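Wimbridge Community Garden and Kitchen
Progress report to the Navarro Fund, February

Dear Marites,

We are so pleased with how the winter has gone! When you approved the second payment we had a half-cleared seed cupboard and a kitchen with one working burner. Both are fixed, the recipe cards are printed (200 of them, on the thick paper Kofi wanted) and 40 households are now signed up for the weekly produce share.

The yellow cucumbers are the part I most want to tell you about. Korkor Nutsugah suggested them last year as something the kids might try because of the color, and they have become the first thing families ask for. They peel easily, they hold up in a quick pickle, and the children at the Sellis after-school club eat them with salt and lime. We have set aside 330 seeds for the spring sowing, with a second tray going in two weeks later so the crop doesn't come all at once again.
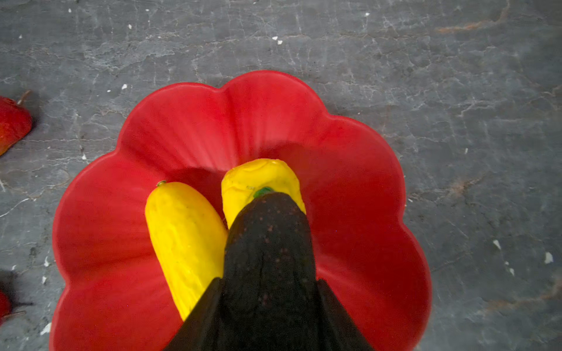 Two yellow cucumbers in one of the red flower bowls.

The bowls came out of the equipment line, $100 in total, and went over well at the tasting table. Bright colors get small hands reaching in, and plastic was the right call with a stone-look floor underfoot.

Still to do before the next report: Jayson Javier is finishing the shelving, and we need a second cook for the evening class, which starts at 6:30 and is already full. Korkor has offered to cover the first two sessions. The water bill came in higher than planned and I have put the details on the budget sheet.

Warmly,
Anika Mbeki
Project lead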